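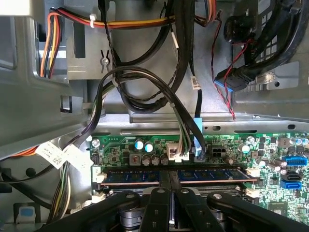 *Photo: Sibusiso Coetzee / Hirnden Reading Rooms*

## Homework club and computer corner, progress to July

What a term we've had! The homework club at Hirnden now has 143 children signed up (we'd hoped for 75), and the Brorkent branch has opened its doors two afternoons a week until six.

Your grant has paid for 14 desks, a set of maths books and Sibusiso's extra hours. He has also started a repair session for older pupils, who are learning what goes where inside a desktop: motherboard, memory, all those cables.

Still to do: the Begović room needs heating before winter, and Eero Lindqvist is waiting on a second quote. We have £200 left in the books budget and would love to spend it on atlases, if you're happy with that.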